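Notes for unit 2, small desk layouts. Bring these along, I'm not printing them again!

Last time we got through storage and ran out of clock before the fun part – the desktop itself. So we're starting there. I'd like everybody to have read the Grimshaw chapter, or at least the first 13 pages of it, which cover reach and hand position. The rest of the chapter wanders off into office lighting and you can skip it (I did, the first time).

## Putting a few small things on a small top

My own rule is that every desk gets one "landing spot." It can be a tray, a saucer, a mat, whatever you like, as long as it looks different from the desk. Your eye goes to the dark patch on a pale top and your hand follows. I used to teach this with cork coasters, and then Zawadi Makori talked me into something longer and flatter, and I've never gone back.

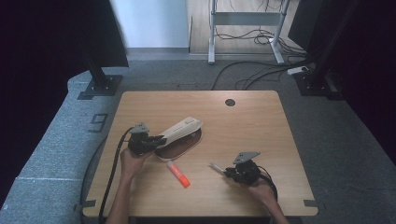
*Fig. 1. Dark oval mat on a light wooden top, highlighter just below it.*

A few things I want you to think about before we talk in class:

- **Shape.** An oval mat has no corners to line things up with, so people tend to lay things across it on a diagonal. I find that relaxing. Tsutomu Murakami finds it unbearable, and he'll be here to argue his side.
- **Contrast.** Dark on light wood works. White on white is where pens go to disappear.
- **The grommet.** Keep the cable hole clear. If it's toward the back, your mat belongs in front of it and off to one side.
- **Rounded corners.** Lovely for your hips, terrible for pens. Stay a hand's width in from the edge.

Now, pens. I get asked every single term whether pens live on the mat or off it, and my answer is off. The mat is for the one thing you pick up most. Writing tools go below it, where your hand comes in anyway, and I like them all slanting the same way so you can grab one without looking. 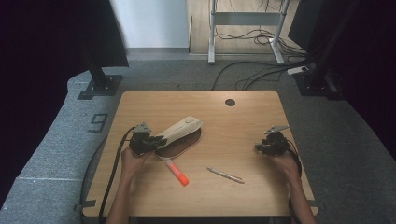
The Pindlow method (handout 414, if you kept it) says to put them parallel to the front edge instead. Try both at home for a week and write down which one annoyed you less. Half a page is plenty.

For next time: sketch your own desk from above, with the landing spot shaded in. Room 2 again, and please bring a soft pencil.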